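Sunday, August 24, 2025
Workshop notebook, Hukeck bench
Subject: processor placement, Lakska gripper

The purpose of the session was to establish whether the Lakska gripper can hold a processor over an open socket without disturbing the contact pins. The load plate is to be opened by hand before each attempt. Grip force was set at 6 newtons, and descent speed was reduced to 200 mm per minute for the final approach.

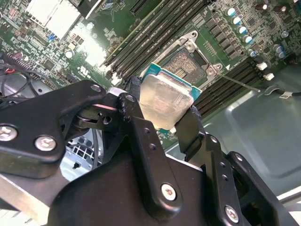

A remark from Mendonça, entered at the bench, was that the fingers ought to close on the short sides of the package only, and that any tilt should be corrected well above the pins, never by pressing down. Mendonça also asked that the force limit be lowered before the Tosard controller is given the full sequence.

Both points are accepted. The tilt correction will be added as a separate step, with a pause for visual inspection. Program 438 is retained as the baseline and is not to be edited. Colleagues using the bench are asked to leave the finger spacing as set and to record any change of colour marking on the hex screws.

Outstanding: revised force limit; spare socket covers; cable tie for the wrist lead.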